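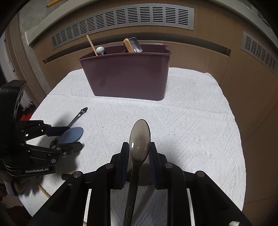

Re: Handle rule, draft for August

dorka_bench
Proposed wording: grip every utensil by the handle, never the bowl. Discard the episode if a pad touches the bowl. That would have cost Surton 37 episodes out of 300.

clalau
So we throw out a clean pick over a thumb's width of plastic. My grandmother held spoons worse than that and raised four kids.

dorka_bench
Your grandmother wasn't training data.

Ivone Brandão
I wrote the Colombo sheet, so blame me. Ours says:
1. Handle first, bowl only for handing over.
2. Both grippers open before you start.
3. If you fumble, keep recording and tag it. 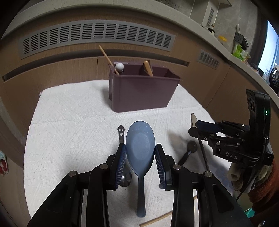 Number three matters most to me. People love to delete fumbles — then they wonder why the policy has never seen one. We're at over 3000 episodes and I'd give up the pretty ones first.

clalau
Fine with tagging. Still against the discard rule.

dorka_bench
Tag bowl contact, then, and let whoever trains on it filter. But I want it checked by a second person, at least for spoons.

clalau
A spoon inspector. My parents will be so proud.

Ivone Brandão
Does a rice paddle count as a spoon? Asking before somebody at Surton does.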